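Ticket 3668 – Label printer drops last line of text on small card stock
Status: Closed
Opened: 21 August 2019
Product: Kiani label software, Mirner desktop printer
Site: Pendau gift and bakery supplies, packing room

Reported problem

Customer prints product cards and box labels from one template. Since the last software update, the bottom line is missing on the small card size. Larger labels print normally.

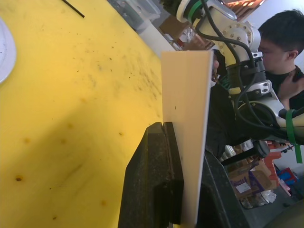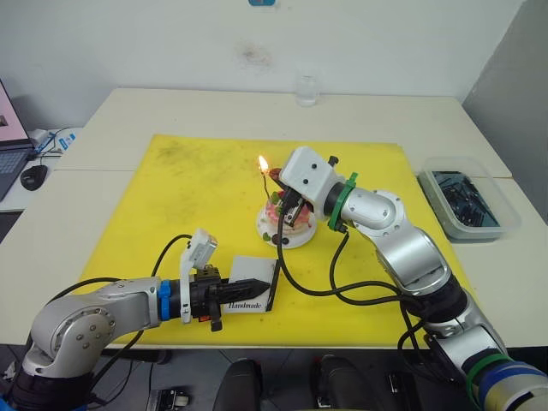
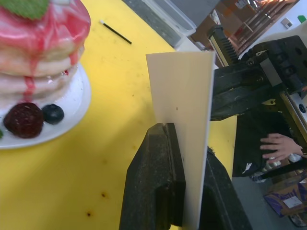 Environment

Printer connected by USB to a single workstation. Driver installed from the Zumovby package in March, not changed after that. Label software updated to build 2540 by the customer. Template was made in the previous build and opened in the new one without any warning.

Step 1 – Rule out the hardware

Asked customer to run the built-in self test with the small stock loaded. Self test printed to the full length of the card, bottom border included. Print head and feed roller treated as good. No cleaning requested.

Step 2 – Check the media setting

Driver page size matched the stock. Printer's own menu also matched. Customer had turned on "Scale to fit" while trying to fix the problem. Turned it back off and printed again. No change, bottom line still missing.

Step 3 – Print from another program

Customer typed three lines in a plain text editor and printed through the same driver. All lines present. This puts the fault in the label software or the template.

Step 4 – New template

Created a blank template in build 2540 with the same card size. Added one text box near the bottom edge. Printed correctly. Opened the old template again and the fault came back.

Step 5 – Compare the two templates

Customer sent both files. The old one stores its page height in dots, the new one in tenths of a millimeter. On import the software reads the old value without converting it and sets the printable height to 246. Anything placed lower than that is clipped when the job is sent. The preview window does not use this value, so the preview looks complete – the customer had pointed this out in the first message and was right.

The large labels have the same wrong value, but their text sits high enough to clear it.

Cause

Unit conversion skipped when a template from an earlier build is opened.

Workaround

1. Open the old template.
2. Go to Page Setup and write down the card size.
3. Pick any other size and click Apply.
4. Set the correct size again and click Apply.
5. Save under a new name. Do not overwrite the old file.

Customer repeated this for every template in the shared folder. Test run of 90 cards printed with all lines present.

Follow-up

Defect passed to development with both template files attached. No fix date given. Customer asked if rotating the text by 90 degrees would also avoid the fault. Not tested, and not needed with the workaround in place.

Closed with customer's agreement. Reopen under the same number if the line goes missing again after the next update.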